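Plinport Makers Help
Search questions, tags, people
Robots & automation > Home and shared shop builds

Hand-held grippers: cloth slides out of the fingers, and tracking drops near the coat rack

Posted in March by Leopoldo Rosales, 9:40 pm

Ok so quick background. We're building a pair of hand-held grippers at the shared workshop, marker cubes on the body, fingers that close when you squeeze. Goal is to record ourselves hanging cloth on a coat rack and later feed that to a small arm (the arm is a whole other thread, don't ask). Rigid stuff is fine. Mugs, boxes, a screwdriver, all fine. Cloth is driving me nuts.

Two problems.

1. Thin cloth creeps out of the pads when I lift. Pads are rubber with a little grid of ridges. I cast them myself, Bhuiyan mix, 14 hours cure. If I squeeze harder the fingers flex and the tips open up, so it gets worse.

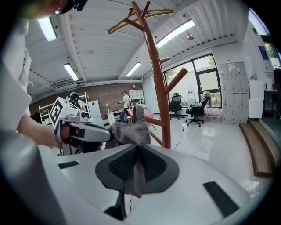

Textured pad with the cloth over it, second gripper coming in from the left.

2. Pose jumps. Plot looks clean, then one cube goes missing and the whole track hops sideways. Mostly close to the rack, when the cloth goes over a branch. Exposure is on auto. Haven't touched the lights, they're just the shop fluorescents.

Tried so far: sanding the pads (worse), double sided tape (great for five minutes then full of lint), bigger markers on one cube (couldn't tell any difference). Calibration was redone last week so I doubt its that.

Would rather not reprint the fingers, each one is 12 hours on our printer and there's a line for it. But will if I have to. Anyone hung actual fabric with a setup like this?

Elvia Contreras
Member, 355 posts

Been there, with napkins. Pads first.

Ridges are fine for hard stuff, on thin cloth you want something softer that gives. What Durometer is your mix? If you don't know, press a thumbnail in. Barely marks = too hard. I went to a softer pour and kept the same mold, slipping mostly stopped. Wipe them with alcohol before a session too, mold release stays on longer than you'd think and skin oil doesn't help.

Also grab more cloth. Sounds dumb. Pinch a fold so there's two layers between the tips, not one layer by the hem. And start from a bunched up peak if you can, flat edges are miserable.

The flex: don't reprint the whole finger. Glue a strip up the back of it, anything stiff. I used a cut up steel ruler. Ugly, works. Or toe the pads in a hair so the tips meet first and the rest closes after. Shim behind the base of the pad, folded card is enough to test with.

For the tracking I'd get off auto exposure before you do anything else. Glossy floor under tube lights will mess with it every time you tilt down. Fix the exposure, 250 if your units are the same as mine, then go up or down from there. Markers should look a bit dull. If the white squares glow you're too bright.
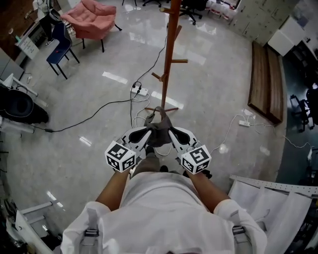

Then the way you hold it. Elbows in, gripper in front of your chest, come at the rack straight. Once you twist to reach a peg from the side, one cube ends up behind your own forearm and you get the hop. Takes a while to unlearn because sideways is how you'd normally hang a coat. Step around instead. Rotate the rack if it turns easily.

And tape your cables down, please. I caught one with my heel at the Enstead shop and took the rack with me, lost the evenings recordings plus a lamp.

Damián Villaseñor
Member

just buy suction cups

Elvia Contreras
replying to Damián Villaseñor

On cloth? Air goes right through it. Fine for the coated stuff, not for this.

Aurelio Sandoval
Member, Monstead group

Agree with Elvia on exposure. Disagree a bit on softer pads, ours tore at the corners in a week. Middle hardness plus talc OFF the mold, meaning wash it, was better for us. Your call.

One thing not mentioned. When a cube drops out, is your solver still trusting the other one by itself? Check what it does with a single cube. Ours would flip to the mirror solution whenever just one face was visible, looked exactly like your sideways hop. Need two faces minimum or throw out the sample. We hold the last good pose for a few samples, then mark a gap. A gap you can work with. A fake jump ends up in the training data and the arm will copy it, faithfully, into your rack.

Print quality matters too. If the markers are glossy paper get them on matte. Check the corners of the cube for peeling, ours lifted where people put the grippers down on the table.

If you still get hops after that, post the log with both cubes plotted seperately. Damián Cisneros wrote a script for it, should be pinned in the calibration thread.

Leopoldo Rosales
original poster

Ok wow, thanks. Exposure was most of it I think, locked it and the next run had two hops where before I'd lost track of how many. Solver does use one cube alone, so Aurelio that's probably the rest, will change it tonight. Folded card shim is in. Thumbnail barely marks the pad so yeah, too hard. New pour tomorrow, mold washed, somewhere in the middle on hardness. Will post how the tips hold up on the thin stuff.

Last updated in March, 11:15 pm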